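Die Spätschicht bei Herrera

Als Trinidad Quintana in der Werkstatt in Udeck anfing, gab es an der Sortierbank noch vier Leute. Im August waren es zwei, und dann kam der Arm von Halell. Er wurde am Ende der Bank festgeschraubt, dort, wo früher das Radio gestanden hatte.

»Der soll lernen, was du machst«, sagte der Schichtleiter.

»Und was mache ich dann?«

»Du zeigst es ihm.«

Sie zeigte es ihm. Teil nehmen, anheben, von vorn ansehen, drehen, ablegen. Für einen Menschen war das keine Arbeit, über die man nachdachte. Trinidad hatte es so oft getan, dass sie dabei an den Einkauf dachte oder an ihre Schwester in Litthorpe, die nie zurückrief. Der Arm dachte an nichts anderes und brauchte trotzdem länger.

Am ersten Tag griff er daneben. Am zweiten Tag griff er richtig, aber zu fest, und eine der kleinen Haken an der Seite brach ab. Danach stellten die Techniker die Kraft herunter, und die Teile rutschten ihm wieder heraus. Trinidad hob sie auf. Von den 841 Stück, die in dieser Woche durch die Bank sollten, machte der Arm 47. Den Rest machte sie.
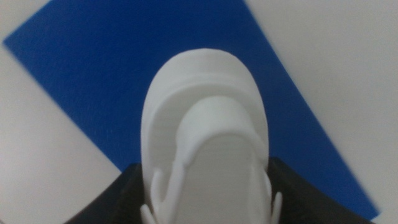 »Jetzt hat er es«, sagte der Techniker. Er sprach leise, als könnte man den Arm erschrecken.

Das weiße Teil stand aufrecht zwischen den beiden schwarzen Fingern, mit der runden Seite nach oben. Trinidad beugte sich vor. Sie suchte nach der Rille unter dem Rand, weil dort die meisten Fehler saßen, und strich mit dem Daumen über ihren eigenen Zeigefinger, wie sie es immer tat, bevor sie ein Teil anfasste.

»Merkt er, wenn die Rille rau ist?«, fragte sie.

»Er sieht es. Vielleicht.«

»Ich sehe es nie. Ich fühle es.«

Der Techniker schrieb das auf. Dann ließ er den Arm ablegen und von vorn beginnen, und Trinidad setzte sich wieder an ihren Platz. Bis zum Schichtende schaffte der Arm 55 Teile – mehr als in der ganzen Woche davor. Drei davon nahm sie noch einmal in die Hand. Zwei legte sie zurück. Das dritte warf sie in die Kiste für den Ausschuss.

»Was war damit?«, fragte der Techniker.

Sie holte es wieder heraus und gab es ihm. Er drehte es unter der Lampe hin und her, lange, und fuhr schließlich mit dem Daumen die Rille entlang.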